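3.2 Keeping the cell in working order

Most of what we know about looking after the two-armed cell we learnt by getting it wrong, so I'll set down the routine as it stands now and mention the bits that used to be different. The cell (we call it Varkow, after the name on the first set of drawings) has a left and a right arm, a gripper on each, and one table between them. Figure 2 shows it laid out for the serving task, with the trays in their row at the back and the plate at the front.

Yen-ting Kwan does the morning check, and I do it on the odd Sunday when she's away. She starts with the fingertips. The lime-green finger parts are a soft print and they wear on the inside face first, where you can't see it unless you open the gripper fully and get down level with it. We swap both sides after 2,000 grasps, even if only one looks tired – we tried changing them singly and the two arms ended up closing at slightly different widths, which made a real mess of our grasp labels for most of August! 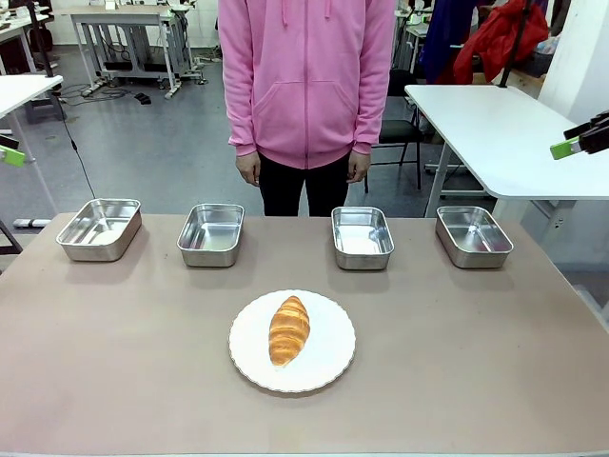
Figure 2. The cell set up for the serving task: four steel trays along the back of the table, a plate with a bread roll in front, and the two grippers at either side.

After the fingertips come the cables. A strain relief clip on the left wrist gave us more trouble than any motor did. It kept working loose, the encoder line would drop out for a moment, and the Drandon controller would (quite rightly) stop everything. Lai-ching Ko traced it in the end by wiggling each connector in turn with the log open beside her, and we now tug-test that clip every morning before power goes on.

Then there is the table itself. Polished steel bounces the ceiling lights straight back at the camera, and our depth readings inside the trays were full of holes to begin with. Turning the exposure down to 345 on the driver's own scale helped a good deal, and so did wiping the trays with a dry cloth, as finger marks gave us odd patches too. We rerun the hand-eye calibration after every 1,000 trials, or straight away if anybody leans on the table. If the error comes out above 2 mm we loosen the camera bracket, reseat it and go again. It's a dull job and I'd love to automate it, but the bracket screws are awkward to reach even for a person with small hands.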